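Ticket 677 – Board seam catching on blocks, far side
Opened by: Cremilda Siqueira
Product: Evodier board, light finish, with block set
Status: Waiting on customer
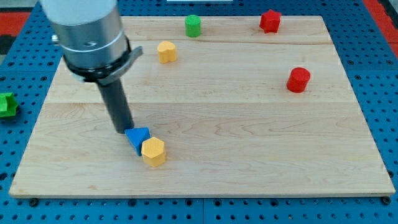
Board on the blue pegboard table, blue triangular block standing on it.

Wednesday, 9:40
Customer reports that blocks snag when pushed across the board. It happens at the seam in the middle, where the two planks meet. The fainter seam near the top row of blocks gives no trouble.

10:15
Asked her to run a fingernail over the middle seam in both directions. She says it catches going away from her and slides coming back, so the far plank sits a little high. No cracks or loose splinters found.

11:05
Checked that the board sits flat. She pressed on each corner and felt no rocking. Table ruled out.

13:30
Suggested 40 minutes under an even weight, blocks off, then retest. No change. The triangular block still tips at the seam, the others only slow down.

14:10
Asked Barbosa in the workshop. He has had 2 boards from the same batch with a raised plank – both were fixed by light sanding along the seam, with the grain, followed by a thin coat of Wundness oil. Sent her the steps and told her to keep the sanding to the high side.

16:20
Customer would like to try sanding first and keep the board. Replacement held for 5 days in case it doesn't work. The blocks are fine and don't need to come back.

Next step: customer to retest and reply on this ticket.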